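Wirnik arm project: what went wrong in week 5
Analyn Bautista, 28th December

So I'd left the logging on and gone to make tea, and that's when the gripper decided it was shut when it was wide open. 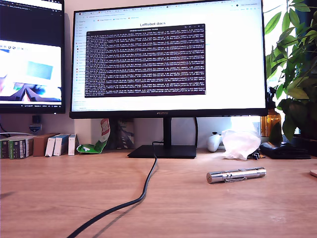

I only noticed when the arm tried to lift a block it wasn't holding — 17 times in a row, very politely. My first guess was the motor, so I swapped it (an hour gone!) and got exactly the same fault. Then I went back through the log and saw the gripper position jump by 1,000 between one line and the next. I'd fitted the horn one notch round and never redone the calibration, so the reading was wrapping past zero.

Recalibrating took 16 minutes. I've also put in a check that stops the arm if any joint jumps like that, and moved the off switch to where I can reach it sitting down. Still to do: the elbow cable, it's rubbing.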